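How Does a Robot Know What to Pick Up Next?

By Jovita Rosales
Feb 22, 2018
312 shares | 5 comments

Say you are asked to put all the shuttlecocks in a bin. You look, you grab one, you drop it in. A robot needs a computer program for every part of that job.

The first part is called perception. A camera sends the program a picture, but to a computer a picture is only a long list of numbers. The program has to sort those numbers into things – a bin, a plate, a shuttlecock.
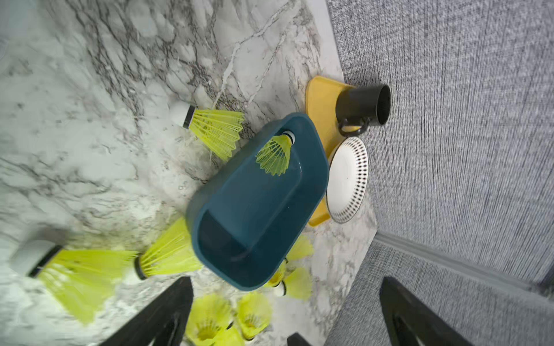
One shuttlecock is inside the blue bin. The tray is yellow too, so color alone is not enough to find the rest.

The next part is planning. The program picks one shuttlecock and works out a path for the gripper that does not bump the mug or the plate.

Last comes control, which moves the motors. I-seul Han writes control software called Flaradex. It checks the position of the arm over 80 times a second and makes small fixes as it goes.

Then the program takes a new picture and starts again.

Related
What Is a Sensor?
Why Robots Need Maps
Azucena Manríquez Answers Your Letters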